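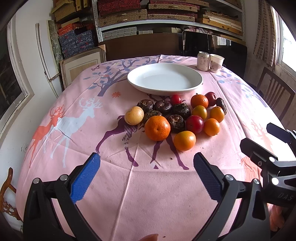
4.2 Tiermotive auf bedruckten Tischdecken und ihre Verteilung auf der Fläche

Im vorigen Abschnitt wurden die floralen Muster behandelt, die in unserem Korpus den größten Anteil bilden. In diesem Abschnitt gehen wir auf die figürlichen Muster ein, besonders auf die Darstellung von Tieren. Das Korpus umfasst 500 bedruckte Tischdecken aus dem Privatgebrauch und aus den Musterbüchern der Firmen Mekodia und Rizzi. Die Stücke aus dem Privatgebrauch sind schlechter dokumentiert, weil die Etiketten oft fehlen oder durch das Waschen unlesbar geworden sind. Eine Datierung haben wir bei diesen Stücken nur dann vorgenommen, wenn ein Vergleichsstück im Archiv Munari vorhanden war.

Als Tiermotiv gilt in unserer Kodierung jede Figur, die auch ohne Begleittext als Tier erkennbar ist. Stilisierte Vögel, die in eine Blumenranke eingearbeitet sind, wurden nach längerer Diskussion nicht als Tiermotiv gezählt, sondern als Teil der Ranke. Wir sind uns bewusst, dass diese Entscheidung die Vergleichbarkeit mit Parisi (Teil II) einschränkt. Cinzia Parisi zählt die Vögel in jedem Fall mit und kommt deshalb zu einem deutlich höheren Anteil der figürlichen Muster.

Der Hirsch nimmt unter den Tiermotiven eine besondere Stellung ein. In den älteren Musterbüchern von Rizzi steht er fast immer in einer Landschaft: Es gibt einen Boden, einen Horizont, und das Tier hat eine Innenzeichnung mit Fell und Auge. In den jüngeren Büchern verschwindet der Horizont. Das Tier wird zur Silhouette und kann in beliebiger Richtung gedruckt werden, was für einen Tisch ohne festes Kopfende günstig ist. Auch die Farbe löst sich vom Vorbild. Der Hirsch erscheint nun in Rot, in Weiß oder in Orange, und der Baum daneben muss nicht mehr grün sein.

Die Bäume haben in diesen Mustern vor allem eine verbindende Aufgabe. Zwischen zwei Tierfiguren bleibt bei einer reinen Silhouette sehr viel leerer Grund, und auf einem großen Tisch wirkt dieser Grund schnell unruhig. Verzweigte Formen füllen ihn, ohne dass eine neue Figur eingeführt werden muss. Wing-sze Cheung hat für diese Beziehung den Begriff »stille Füllung« vorgeschlagen, den wir im Folgenden übernehmen. Blätter und kleine Blüten gehören nach ihrem Vorschlag ebenfalls zur stillen Füllung, sofern sie kleiner sind als der Kopf der Tierfigur. Der Abstand zwischen gleichen Figuren beträgt in der Gruppe mit stiller Füllung bis zu 20 cm.

Weniger untersucht ist die Frage, was von einem solchen Muster im Gebrauch übrig bleibt. Die Musterbücher zeigen den Stoff flach und leer. Auf dem Tisch dagegen wird ein Teil der Figuren von Geschirr und Speisen verdeckt, und der Blick trifft die Fläche schräg. Wir nehmen an, dass die Silhouette diese Bedingungen besser verträgt als die gezeichnete Figur: Ein Umriss kann auch dann noch ergänzt werden, wenn ein Teller auf seinem hinteren Teil steht. Bei der gezeichneten Figur hängt viel vom Kopf ab – ist er verdeckt, so bleibt oft nur eine braune Fläche.

Abbildung 3: Rosa Tischdecke mit Hirschsilhouetten in Weiß und Korallenorange, violetten und blauen Bäumen, blauen Blättern und kleinen Blüten; darauf Teller, Getränkedose, Becher und Obst.

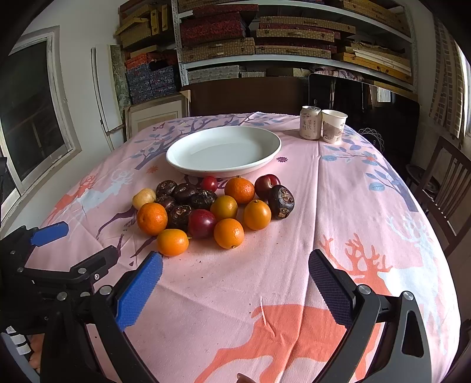 Corrado Bellini hat gegen diese Annahme eingewendet, dass die Wahrnehmung am Tisch nicht von der einzelnen Figur ausgehe, sondern vom Rhythmus der Wiederholung. Wer einen Hirsch einmal vollständig gesehen habe, der sehe ihn auch in jedem Rest. Für die gezeichnete Figur gelte dies genauso wie für die Silhouette, und der Unterschied sei daher eher eine Frage der Druckkosten.

Dieser Einwand ist ernst zu nehmen. Die Kalkulationen von Mekodia zeigen tatsächlich, dass die Zahl der Druckfarben im gleichen Zeitraum gesunken ist, in dem die Innenzeichnung verschwindet. Bei kleinen Auflagen unter 3.000 Metern wurde die Innenzeichnung zuerst aufgegeben. Dennoch erklären die Kosten nach unserer Meinung nicht, warum gerade der Hirsch als Silhouette so lange im Programm blieb, während der Fasan und der Hase nach wenigen Saisons gestrichen wurden. Möglicherweise spielt hier das Geweih eine Rolle, das dem Umriss eine Richtung gibt und formal an die Äste der Bäume anschließt. Die beiden Formen lassen sich mit ähnlichen Linien zeichnen, und in einigen Entwürfen von Rizzi gehen sie fast ineinander über. Auf diese Entwürfe kommen wir in Abschnitt 4.3 zurück.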